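Spent November on a trial licence of Raltetti, the simulation package Coppens sells for trying out pick-and-place jobs before you buy an arm. Posting my notes as a thread in case anyone else is weighing it up. I paid for the trial myself.

**1/** We're a small workshop in Drorkstead and we don't own a robot yet. I wanted to know whether one arm could load and unload small parts for us. The sales page says you can find that out on a screen. Fair enough.

**2/** The starter pack comes with one arm, a two-finger gripper, a table and a handful of objects. I stuck with the most basic job in the menu, which is a cube and a plate. You can change the surface finishes, so I went for the patterned glaze on the plate.

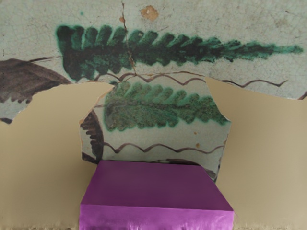 **3/** Install took most of a morning. The download is big and the licence key has to be typed in by hand. After that it opened first time on a four-year-old desktop, with the fans going hard.

**4/** Setting up a move is simple. You pick the object, pick where it should go, and press run. Changing the height of the lift means going into a second menu, and I'd have liked that on the main page.

**5/** The view controls are good. You can look from the side of the table or from close in by the fingers, and swap between the two while a run is going. I used the side view for nearly everything. 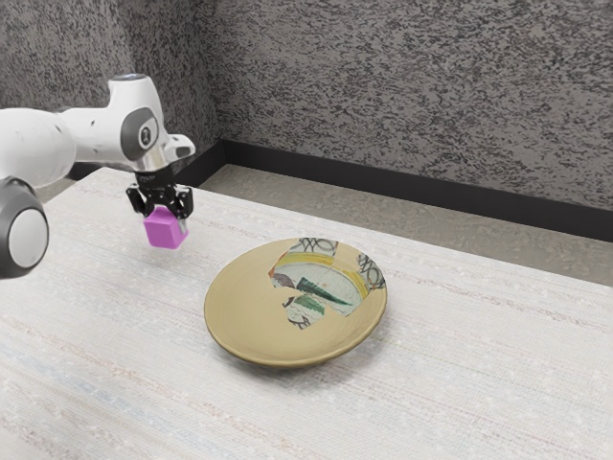
*Side view in Raltetti: cube in the gripper, clear of the plate.*

**6/** I left it running a batch of 200 overnight with the cube starting in a different spot each time. The log in the morning was easy to read and it exports to a plain spreadsheet. No crashes.

**7/** What I didn't like: the help pages are thin. Searching for "grip force" gave me 5 results and 4 of them were the same page. I emailed support at Coppens and had a useful reply by teatime, so that made up for some of it.

**8/** The plate is a better test than a flat tray, I think. It has a raised rim, so you have to think about how high the arm comes in and where the fingers finish up.
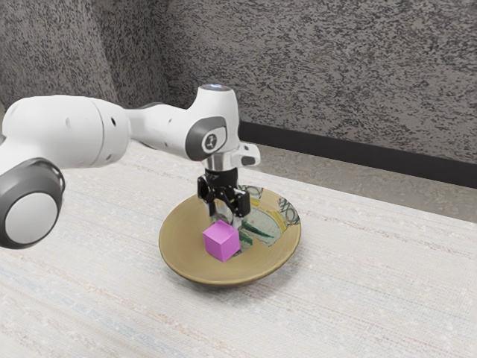

**9/** Price. The full licence is £886 a year for one seat. The trial is free for the first week and then you pay by the month. There's no discount for small firms that I could find.

**10/** I also looked at Sasham, which is cheaper and runs in a browser. It felt slower to me and I couldn't change the gripper, so I stopped there. Might suit you if you only want a rough idea of reach.

**11/** I'll keep Raltetti for another month and put our own parts in. It takes the usual CAD files, but I haven't tried that yet. Will add to this thread once I have.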